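Plullstead stellt Wartung der Handgreifer um

Beim Automatisierungsdienstleister Plullstead werden die Handgreifer der Messlinie Drovari seit Februar nach einem festen Plan gewartet. Bisher wurden die Gummibeläge der Finger erst getauscht, wenn Teile durchrutschten. Künftig ist der Wechsel alle 6 Wochen vorgesehen, zusammen mit einer Kontrolle der Schrauben an beiden Montageblöcken.

Nach jedem Belagwechsel wird die Öffnungsweite neu eingemessen. Grundlage sind die quadratischen Schwarz-Weiß-Marker auf den Blöcken, deren Abstand die Software Clatus aus dem Kamerabild berechnet. Sitzt ein Block schief, verschiebt sich der Nullpunkt — der Greifer meldet dann eine falsche Weite. Den Abschluss bildet eine Griffprobe an einer durchsichtigen Kunststoffflasche, die beide Finger im unteren Bereich seitlich fassen müssen.

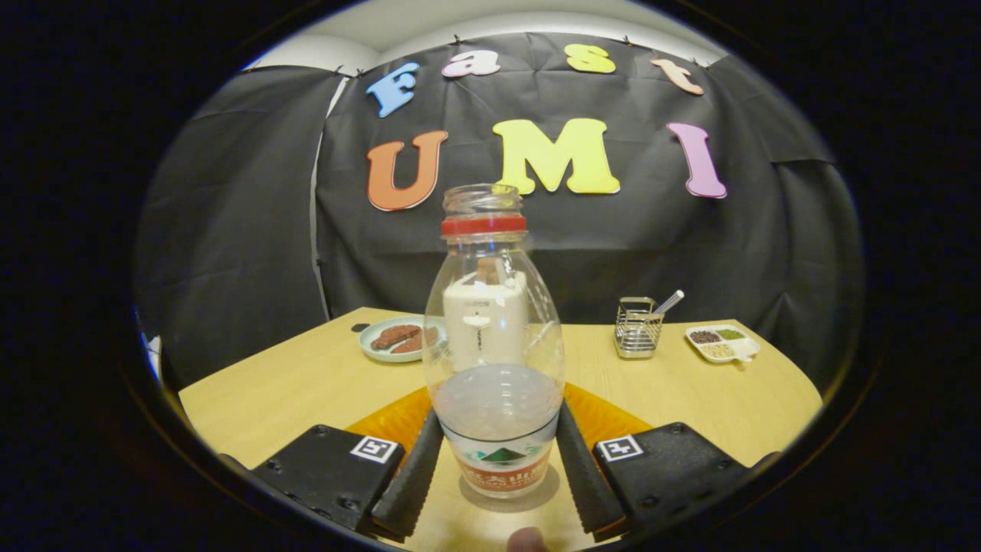

Chi-keung Shih hält die Flasche als einziges Prüfteil für zu wenig. Ein nachgiebiger Körper verdecke kleine Winkelfehler der Finger, wandte er ein, man solle zusätzlich einen starren Zylinder greifen und beide Werte vergleichen. Zudem müssten die Marker vor dem Einmessen gereinigt werden, sonst suche man den Fehler an der falschen Stelle.

Plullstead will den Zylinder in die Prüfanweisung aufnehmen. Der Ablauf dauert damit bis zu 16 Minuten je Greifer. Die Ersatzbeläge liefert Rosser, zugeschnitten und paarweise verpackt.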